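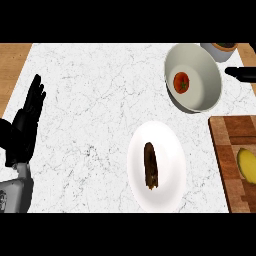
Do we really have to pay for the simulator as well as the hand, was the first thing asked at the November briefing, and it still gets asked most weeks. So it goes first.

Do we have to buy the simulator licence?
For the kitchen tasks, yes. Plates, bowls, a tomato, a hand over a marble worktop — all of it gets tried in render before any money goes on hardware. Licence comes through Clollow, one per workstation. Put it on your equipment line, not software.

Which hand should I budget for?
Flirkik or Sjöberg. Both have models in the simulator. Flirkik is cheaper to repair, Sjöberg has the longer warranty. Get quotes for both please, even if your mind is made up.

One arm or two?
One to start. Second arm is a seperate request and needs its own bench space. Don't roll them together, it holds up the first one.

What's the lead time?
13 weeks for a hand. Less for spares, usually. Licences same day if the form is filled in right.

Is there a limit before it needs sign-off?
£500. Anything over that goes to Ritow purchasing with two quotes. Cables and mounts count towards the total — people forget this.

What about real props?
Plates, bowls, chopping boards etc come out of consumables. No form. Keep the reciepts.

Can I borrow a hand first?
Yes, 30 days, one loan per project. Book early, there are 4 loan units and they go fast before the spring round.

Does the quote need to include training?
Only if the supplier charges for it. Sjöberg do, Flirkik don't at the moment.

My request came back. Why?
Mostly a missing delivery address or a quote that has run out. Fix and resend, same reference number, no need to start again.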